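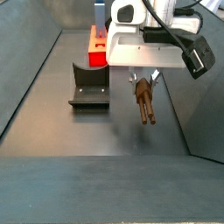

Residents of Pundotthorpe have waited long enough for a bus that runs after six in the evening, one passenger wrote to the town website in January, and many others wrote the same in different words. Now the wait is almost over. The town has decided to open a late line to Wendholm, and the first bus will leave from the market square at 7 in the evening, when the last regular bus has been gone for one hour.

The new line will be operated by Duman, the company which already drives the school buses in the valley. It will use the same stops as the day line, with one change. The stop at the old dairy will be moved to the other side of the road, next to the health center, where there is a sidewalk and a street lamp. People who get off there in winter had complained for years about walking in the dark along the ditch.

Until now, anyone who worked a late shift in Wendholm had to drive, share a car, or stay with relatives. The evening classes at the adult school had the same problem. Students from Pundotthorpe often left before the end of the lesson to catch the last bus, and some gave up the course in the second or third month. The school has said it will not change its hours, as the new bus fits with them already.

The town sent a questionnaire to all households last fall and got back 421 answers. Most of them asked for a later bus, and a smaller part asked for a cheaper one. The price was the harder question. A single ticket on the late line will cost 3 dollars, the same as in the daytime, and monthly passes will be valid without extra payment. Children who travel with an adult will ride free. The first plan had a higher evening price, but it was dropped after a long discussion at the town meeting.

Tickets can be bought from the driver or with the Zundik app, which is already in use on the day line. In the app, the late line will be shown under number 1506. This number has caused a little confusion, because the day line is called simply "the valley bus" and most passengers do not know that it has a number too. New signs with both the name and the number will be put up at every stop before the service begins.
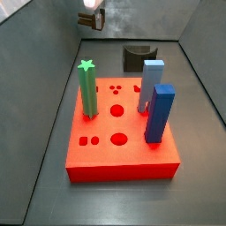
What about the weekends, asked a reader in the comments under our first report on the plan, and added that the restaurants and the movie theater in Wendholm are full exactly on the days when no bus is running. The question came up at the town meeting as well. For the moment the late line will run on working days only. The town wants to see how many people use it before it pays for more hours, and a decision on weekend service is expected in the spring.

There is also some worry among people who live on the narrow street behind the market square. The bus must turn there, and in the evening cars are parked on both sides. Duman has promised to use one of its shorter vehicles, with fewer seats but an easier turn. Parking on the north side of the street will be forbidden from late afternoon, and the town is offering the residents free spaces in the lot behind the library. Not everybody is satisfied with this. The lot is up a steep path, and older residents have asked for a handrail. The town has agreed to build one, but gave no date for the work.

The timetable itself is simple. After the first departure there will be one bus every hour in each direction, and the last one will leave Wendholm shortly before midnight. The ride takes a little less time than in the day because there is less traffic at the bridge. If the bridge is closed for high water, as happens in most years, the bus will take the upper road and will not serve the two stops by the river.

Printed timetables will be available at the town hall, the library and the health center. They are free. Passengers who use a wheelchair are asked to call Duman on the same day before noon, as not every short bus has a ramp. The company says it has ordered ramps for the others, and that this phone call will not be needed after they are delivered.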